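Jostby Hand-Held Gripper Kit: Frequently Asked Questions

We collected the questions which customers send us most often. Please read them before you write to support, it may save you a day of waiting. If your question is missing, write to us and we will answer, and perhaps add it to this page.

GENERAL

What is the Jostby kit?

It is a gripper with two fingers that you hold in your hand and use for ordinary household tasks, while a wide-angle camera on top records what the fingers do. The recordings are then used to teach a robot arm which carries the same fingers. You don't need to own the arm in order to record. Many of our customers only record, and their colleagues in another town have the arm.

Who is it for?

Mostly for small laboratories, university groups and young companies which work with household tasks: laundry, bed making, tidying, kitchen work. We also sell to a few schools. It is not a toy and it is not a reaching aid for people who can't bend down. We are sometimes asked about this second use and we must say no, the trigger is too stiff for it.

What is the difference between Jostby and Testosent?

Jostby is the gripper kit. Testosent is our program for the computer, where you sort the recordings, cut them and export them. You can use the Jostby without Testosent if you have your own tools. Testosent can't open recordings from grippers of other makers at present.

What is in the box?

The gripper with the finger mechanism already mounted, the camera and its bracket, one pair of soft finger pads on the gripper and a second pair in a bag, a charging cable, a hex key, a calibration card and a printed guide. The guide is in English and German. The memory card is not included.

How much does it cost?

The complete kit costs 2,399 euros without VAT. Delivery inside the EU is included in this price. For deliveries to the United Kingdom, Norway and Switzerland we add the real cost of the courier, and customs duties are paid by the receiver.

WORKING WITH CLOTH AND LAUNDRY

Can the gripper pick up thin cloth from a bed?

Yes, and it is the task for which we get the most questions. Thin cloth is difficult when it lies flat, as the fingers have nothing to close on. Come down slowly with the fingers open, let both pads touch the cloth with light pressure, and then close. The cloth makes a small fold between the pads and you can lift this fold. If you press too strongly, you will take the bed sheet together with the garment.
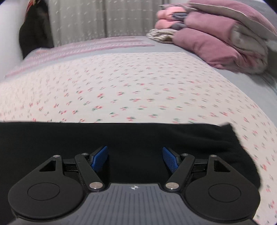
Where you take hold of the cloth matters more than how hard you squeeze. Beginners nearly always go for the middle, because it is the nearest place, and the piece then hangs down like a tent and must be put down again. Look first for a place where the cloth already stands up a little. The black cloth on the cherry-print sheet has such a place at its right end, where a small corner is folded up, and we would start there with one finger on each side of the fold. When there is no raised corner, choose an edge and pinch it from the side. Keep the wrist in the same position until the cloth has left the bed.

Do dark clothes cause problems for the camera?

Black and very dark blue clothes lose their folds in the recording if the room is not bright enough. You see one dark area and the person who labels the recordings later can't say where the edge is. A light sheet under dark clothes helps very much, and a dark sheet under white clothes helps in the same way. Daylight from the side is better than a lamp on the ceiling. Please don't switch the exposure to automatic, it will change each time the gripper comes near to the cloth.

Is a patterned sheet allowed?

It is allowed and we even recommend it. A plain sheet gives the tracking very few points to follow, and a small repeated print gives many. Stripes are less good, above all wide ones. Please use more than one sheet during a project, otherwise your robot may learn only the one bed.

My pattern looks smeared in the recording. Is the camera broken?

Probably not. This is motion blur and it means that the hand was moving fast at this moment. A little blur during the travel between two places is acceptable. Blur in the moment of gripping is not, and Testosent puts a yellow mark on such recordings. Slow down in the last part of the way before the cloth.

Can it handle heavy blankets?

The fingers hold a thin blanket at one edge without difficulty. A thick folded blanket can be pulled or turned, but we don't advise to lift it free in the air. The limit we give for lifting is 250 grams. Above this the pads begin to slide and the trigger hand becomes tired, so the recordings get worse anyway.

Should I clear the bed before I record?

Clear only what is dangerous or private. Pillows, folded clothes and blankets at the back of the bed can stay where they are, and it is good if they are not in the same order each time. A robot in a real bedroom will not find an empty bed. Take away glasses, telephones, papers with names and photographs of persons.

PADS AND MECHANICS

How long does a pair of pads last?

With laundry only, our own pads last several months of daily work. With kitchen work it is shorter, oil is bad for them. Change the pads when the fine grid on the surface has become smooth in the middle, also if the edges still look good. Always change both pads together.

How do I clean the pads?

Use a soft brush and lukewarm water with one drop of washing-up liquid. Let them dry in the air. Alcohol makes the material hard. Lint from towels collects in the grid and can be taken off with adhesive tape.

What is the Shim, and do I need it?

The Shim is a thin plate which you push in behind each pad so that the pads meet earlier when closing. It is made for very thin materials such as silk scarves or paper napkins. For T-shirts, trousers and towels you don't need it. It is sold in a set of 2 and is mounted with the hex key from the box. After mounting you must do the calibration again.

The fingers don't close evenly. What can I do?

Open the fingers completely and look at the pivot pins from above. If lint or a thread has gone around one of them, take it out with tweezers, never with a knife. Then open and close the gripper slowly and see if both arms move together. If one arm still comes late, don't tighten anything by yourself. Write to us with a short film of the movement and we will tell you if it must come back to the workshop.

May I oil the joints?

No, please don't. The joints are made to run dry, and oil will come onto your fabrics.

RECORDING

How long does the battery last?

In our workshop we plan a charging break at lunch and this is enough for a full working day with normal pauses. In a cold room it will be less. You can record while the cable is connected, but the cable will then get into your folds and your pictures, so we don't like it.

How often must I calibrate?

At the beginning of each session, after each change of pads, and after a fall. Calibration takes 11 steps the first time and the guide goes through them one by one. Later you can use the short version, which asks you only to open, to close and to show the card to the camera.

Is it tiring for the arm?

Yes, a bit. Trinidad Samonte, who trains new customers for us, recommends that you change the hand every half hour and that you don't hold the gripper out straight in front of you. Stand near to the bed and put one knee on it if you have to reach to the far side. Left-handed people can use the kit without any change.

Can several people record for the same project?

Yes, and please do so. Each person folds a shirt in a different manner. In Testosent you can give each person a short code, so real names don't have to be stored.

Where are the recordings saved?

On the memory card in the camera, and after that on your own computer. We don't have a copy and we don't want one. If you send us a recording for support, we delete it when the case is closed.

ORDERING AND SERVICE

Can I try it before I buy?

You can visit our workshop in Jomthorpe and record with a demonstration kit on a real bed with real laundry. Please make an appointment by email. We also lend kits for two weeks against a deposit, but the waiting list is long and usually there is no place in December.

How long is the guarantee?

Two years for the mechanism and the camera. Pads are wearing parts and are not covered. Damage by falling is not covered either, but we repair it for a fair price and we tell you the price before we begin.

Can I return the kit?

You can return it during 14 days from the delivery if it is complete and clean. Used pads will be deducted from the refund.

Do you deliver outside Europe?

At the moment only on request. Write to us with your address and we will look for a courier which accepts the battery.

Last change to this page: May 3, 2025

Related pages
Jostby kit: technical data
Changing the finger pads step by step
Shim: mounting and calibration
Testosent: first export
Advice for recording laundry tasks
Visit the workshop in Jomthorpe

This website uses cookies to remember your language and your basket. Accept all | Only necessary | Settings

© Jostby. All rights reserved. Contact | Terms of sale | Privacy | Back to top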